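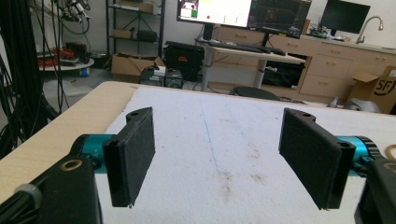
Teaching by demonstration has become the main line of work at the Derumton laboratory, where a task is first carried out by a person and only later attempted by a machine. The operator holds a gripper in the hand and performs the job at an ordinary pace. Its two black fingers end in flat, textured pads that face each other across a gap, and the movements of those pads are what the laboratory wishes to record. The padded white table top, with its smudges and scuffs, is the surface on which objects are picked up, turned and set down.

The programme, known as Turcotte, began in June with a short list of household and workshop tasks. It now holds 3,488 demonstrations, of which 1,351 concern the handling of soft or flexible items. Each new operator completes 100 practice runs before any recording is added to the collection.

Orsolya Simon, who directs the programme, attaches great importance to this period of training. "A hesitant hand produces a hesitant robot," she said. "We ask our operators to work as they would at home, and to repeat a task when they have lost their way in it."

Remote control has not been abandoned. At the partner site in Minavgate, Washington Toledo leads a team that guides a robot arm from a separate desk, and has collected 400 demonstrations by this method. The work is slower, but the recordings come from the same arm that will later perform the task, and no allowance need be made for the difference between a person's reach and a machine's.

The two sites intend to compare their results on a single task, the folding of a small cloth, before deciding how the next stage of Turcotte should be divided between them. Recording continues at both sites in the meantime, with morning sessions at Derumton and afternoon sessions at Minavgate.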